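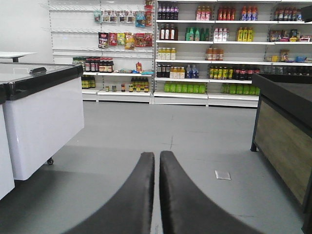 Hello all, and thank you to whoever it was on the Samonte list who asked about making sorbet and ice cream for a crowd, because I have been waiting years for somebody to bring it up! I should say at the start that I don't sell anything and I don't have a shop, I only make frozen desserts for our church suppers and for whichever neighbors happen to be standing near the back door in August. But I've made a lot of them by now, and a good many of those were bad, so I feel I have something to share. My first piece of advice is about where you keep the stuff once it's made, and that is a plain white chest freezer if you can possibly find room for one. The kind with the glass lid is handsome, and so nice for serving because folks can see what they want before they open anything, but for long keeping at home I still prefer a solid lid. And do get casters on it if you can, like the little black one under the freezer at the top of this message, because one day you will drop a spoon behind it.

Now, to the question itself. I'm copying it in below so the people who get the digest don't have to go hunting for it.

> Hi everyone, new member, been reading for a couple of weeks. I want to
> make coconut ice cream for a family reunion, 65 people, and I only have
> a small countertop machine (a Flutlow, the one with the bowl you freeze
> ahead of time). Two things keep going wrong. It comes out of the machine
> fine but after a night in the freezer it is hard as a brick and kind of
> sandy. Also I don't see how I can possibly make enough of it in one
> weekend. Do I need a bigger machine? Would I be better off just buying
> it? My aunt's always had bits of toasted rice cake in it, and I would
> love to do that too but mine went soggy.

First of all, welcome! And please don't just buy it, at least not until you've given it one more go. A reunion is just the place for homemade, and family will forgive you nearly anything if there's coconut in it.

The brick problem first. Coconut milk has a good deal of fat but not much to keep the ice soft, so the sugar has to do that work for you. If you cut the sugar back because it tasted too sweet in the pot (I did this for a whole summer), you will get a brick every time. It's supposed to taste a bit too sweet while it's warm. Cold dulls it. I also swap out part of the regular sugar for corn syrup, and I know some of you have feelings about corn syrup, and we had that whole discussion last spring and I don't want to start it up again. Use honey if you'd like, only then you have honey ice cream.

For one batch I use 730 grams of full-fat coconut milk, 120 grams of sugar, 60 grams of corn syrup, and a good pinch of salt. Warm it until the sugar is gone, and don't boil it. Then it goes in the refrigerator overnight, covered, and I do mean overnight. Two hours on the counter and one in the fridge is how I got sandy ice cream, and I suspect it may be how you got yours. A warm mix churns too slowly and the ice has all the time in the world to grow big crystals. Give it a good whisk in the morning, as the fat will have come up to the top.

The other thing is what happens after the machine. Have your containers already in the freezer, flat shallow ones, not a deep tub. Press a piece of parchment right onto the surface before you put the lid on. Then leave it alone! Every time you open the freezer to check on it you let it soften at the edges and freeze over again, and I say this as a person who checks.

As for how much to make, I wouldn't try for one weekend. Start 3 weeks ahead and do a batch whenever the bowl is frozen again, which in my kitchen is every other day. If your freezer runs good and cold it will hold just fine that long. I don't think you need a bigger machine. I did borrow one of the large ones once, the Putura with the built-in compressor, and it was lovely and very loud and it took up the entire counter, and I was happy to give it back. A second bowl for the one you've got would be a better use of your money, if you can find one secondhand.

I allow one modest scoop per person, and then I make extra for the people who come around again.

Now the rice cake, which I was so pleased to see you mention. I don't know what your aunt called hers, but I grew up calling them puto, and in our house the leftover ones were sliced thin and dried out in a low oven, 300 degrees, until they were golden and rattled on the pan. Let them cool all the way. Then toss them in a little melted coconut oil before you fold them in, and the oil will keep the wet out for a good while. Even so I'd hold half of them back in a jar and scatter them on top at serving. I have never managed to keep them really crisp past a few days in the ice cream, and if anyone here has, I'd dearly like to hear how.

One more thing and then I'll let you all get on with your Monday. Move the ice cream from the freezer to the refrigerator before you serve, twenty minutes if the containers are shallow. And warm your scoop in a pitcher of hot water, and change the water when it gets cloudy.

Do write back after the reunion and tell us how it went, and what your aunt thought of it!

Warmly, from a hot kitchen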